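Home / Hand Tools / Lekow Hand-Held Gripper

Lekow Two-Finger Hand-Held Gripper

Sold by Drerkgate. Page text by Gizella Csizmadia, with help from Aravind Mudaliar on the parts about pads.

We get more letters about the Lekow than about anything else we carry, and most of them begin the same way: somebody has a robot arm, or is about to have one, and would like to show it how a job is done without standing at a control desk all afternoon. The Lekow is for those people. You hold it in your hand and do the job yourself, with the same kind of fingers the robot will use, and the camera on the tool records what the fingers are up to. Then you do it again. And again, I'm afraid, but it goes quicker than you would think, and my own nephew did a whole rainy Sunday of it and asked for more.

The version on this page is the second one we have sold. The first had a stiffer squeeze and a good many of you told us your thumbs were sore by lunchtime. The people at Lekow listened, and the new linkage closes with a much lighter pull. I have small hands and I can keep it going for a full morning now, with a stop for coffee.

What it picks up

Blocks and cups are easy, and any gripper maker will happily show you blocks and cups. We like to try thin things. Pens, straws, paintbrushes, spoons with skinny handles, and chopsticks above all, because a smooth round stick will roll away from a finger that comes in crooked, and when it is lying on a soft cloth the cloth wants to come up along with it. If you are choosing between the Lekow and a bigger tool, I would spend ten minutes with a packet of chopsticks before anything else.

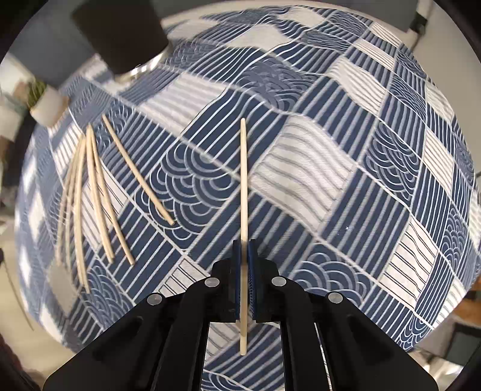 The pads do most of the work on small items like these. They are narrow, and the ridges give a slim object something to sit against when you turn your wrist. Aravind likes to come in slowly from straight above, let the tips straddle the stick, and only then squeeze. I tend to rush and nudge the thing sideways first, and he is very patient about it. Please do look at your pads now and then! Lint settles between the ridges, and a dry toothbrush takes it out nicely.

The wide lens is worth a word too. It shows the fingers and a good deal of the table on every side, so lines near the edges look bent. New owners sometimes write to us thinking their lens is faulty. It is meant to look that way, and the software that comes with the tool knows what to do with it.

What comes in the box

The gripper itself, with the camera bracket fitted
3 pairs of grip pads, one pair already on
A hex key and a little bag of spare screws
A cloth carry pouch
The printed booklet, which Ilgın Akgül rewrote from start to finish and which is a pleasure to read

The camera is sold separately, as plenty of you have one already. The bracket takes the Ellau wide camera without any fuss. The Were camera fits as well, but you will need the longer screws from the spares bag.

A few things to know before you order

The Lekow is a tool for light objects. It will hold a mug, but I wouldn't ask it to hold a full kettle, and there is no motor in it, so the strength of the grip is the strength of your hand. It suits left- and right-handed people equally well. Keep it out of the dishwasher, please. (We had one come back.)

Schools and clubs buying 5 or more get the group price, and you needn't fill in a form for that, just mention it in your note. Martim Sampaio packs the group orders himself and will gladly put different pad sets in different boxes if you tell him which ones you are after.

Repairs and spares

Pads wear out with use, and replacements are always on the shelf. Pivot pins last a great deal longer, but we keep those too. If the jaws stop meeting in the middle, write to Anas Ait Ali at the repair bench before you take anything apart. Nine times out of ten it is one screw, and he can tell you which.

The next delivery is due in July, and orders are sent out in the order they reach us.

Page last updated Saturday, June 1, 2019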